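Diary > Odds and Ends > May

Mood: nosy

I have spent most of this evening reading about a man who believes he is dead, when I was meant to be doing the ironing. Well, he believed it for a while. He's better now, or better enough to be interviewed, which is how I came across him.

It's called Cotard's delusion and I'd never heard of it until Sigrún brought it up over lunch. People who have it are convinced they've died, or that their insides have gone, or that they've got no blood. You can sit there talking to them and they'll tell you quite politely that they don't exist. Sigrún did a year of psychology before she switched to accounts and she loves this sort of thing. I said surely you'd get hungry and that would settle it, and she said no, some of them stop eating, seeing as the dead don't need dinner. That shut me up for a bit.

So I got home, put the kettle on and went looking. Four hours! I had toast for tea and the shirts are still in the basket.
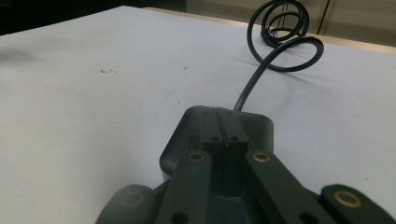
What gets me is how calm he sounds. He says he used to go and sit in the graveyard as that seemed the proper place to be. His brother drove him home every time and they never argued about it. I think I'd have argued. I'd have been pinching him and holding mirrors under his nose, and I don't suppose it would have done a bit of good.

The comments underneath were horrible, of course. Around 300 of them when I looked, and half were people having a good laugh or saying he wanted attention. Funny way to get it, if you ask me. Then somebody called him selfish and I had to go and stand in the garden.

I rang Theophilus to tell him all about it and he said, "Do you ever read anything cheerful?" Cheek. This from the man who made me watch two documentaries about shipwrecks while I had the flu. He did come round to it in the end, though, and wanted to know if the chap had paid his council tax while he was dead. I've no idea. The article didn't say.

Anyway it's gone eleven and the blue shirt at least has to be done for the morning. Must ask Sigrún about the other one she mentioned, where you think your husband's been swapped for a lookalike.

4 comments | 2 shares

Recent entries
The Collado bus and the woman with the parrot
Do I need a new hoover
Sleepwalking, and what I did with the butter
Weekend at Genari, mostly rain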